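Nokport Neighbors Board > Home & Kitchen > Tablecloths: wipe-clean or real fabric?

gredellgal47
Posts: 2484
OK folks, settle something for me. I've bought 3 wipe-clean tablecloths from Nuvley in a year and every one went sticky on me, even with plain dish soap. My sister says go back to cotton and quit whining. I hate ironing, though, and my kids spill juice like it's a paid job. What is everybody using for a table that gets eaten on, glued on and homeworked on? 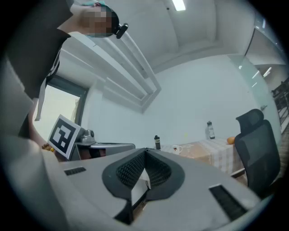

I'd like to stay under 60 bucks, and it has to fit a regular rectangle table. No lace please!

porchlight_pat
Cotton, all day long. Toss it in on cold, hang it while it's damp and the wrinkles mostly drop out. I haven't ironed one since we moved to Gredell.

mudroom_mike
Gotta disagree with Pat. Cotton is great until somebody knocks over the spaghetti sauce. I wipe mine with a little vinegar in warm water and it never gets sticky. I think dish soap is your problem, it leaves a film.

porchlight_pat
Vinegar! So now the whole kitchen smells like pickles, lol. No thanks.

mudroom_mike
For like ten minutes, Pat.

tealkettle
I'm with Mike on the soap but with Pat on the look. Checks hide a LOT (crumbs, coffee rings, marker) so whatever you pick, skip the solid colors. I like the kind with a bit of a flower on it too. 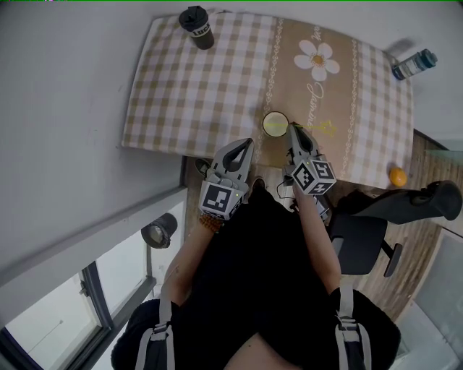
Beige and tan checks, with a daisy and "Jasmine" down the middle

gredellgal47
Ooh, that's cute, and I could live with those colors. Does anybody know if Niazi Home still carries checked ones? I was in there Thursday but only had time for the towel aisle.

tealkettle
They had a stack by the register in December, roughly 20 percent off. Measure first! I got one home that barely hung over the sides and they wouldn't take it back.

porchlight_pat
Get two and rotate them. Still voting cotton.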